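Home News Products Stores Contact

2 min read

Gratora brings back the plain white table, now with nothing on it

DRADELSTEAD – Furniture maker Gratora will put its Humo table back on sale in August, 12 years after dropping it in favor of models with drawers, cup holders and, for one difficult season, a built-in clock.

The new Humo has a top and legs. It does not connect to anything. Customers who want to know the time are invited to look at the wall.

Gratora decided on the return after a survey of 3000 past buyers, most of whom said they used their table for putting things on. The company had suspected this for a while but felt it should ask.

The table comes in white only. A second white was considered at length, and the design team still has strong feelings about it, but the two could be told apart only by the people who had mixed them. The top wipes down with a damp cloth. The legs screw on by hand, and the instructions run to 2 pages, one of which is the cover.

The first 50 tables will be sold at the Gratora store in Dradelstead, with delivery inside the town limits included in the price. Other stores will follow once the Wanyama warehouse has finished clearing out the clocks – there are still quite a few clocks.

Owners of the original Humo may order spare legs from the same date. Gratora thanks them for their patience, and for their letters, several of which were very long.

Contact: Gratora Press Desk, Dradelstead | © Gratora. All rights reserved. | Back to top

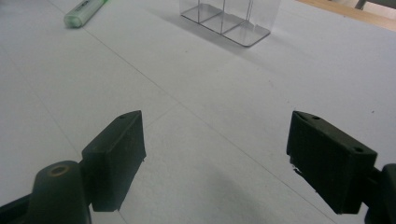 A large white tabletop.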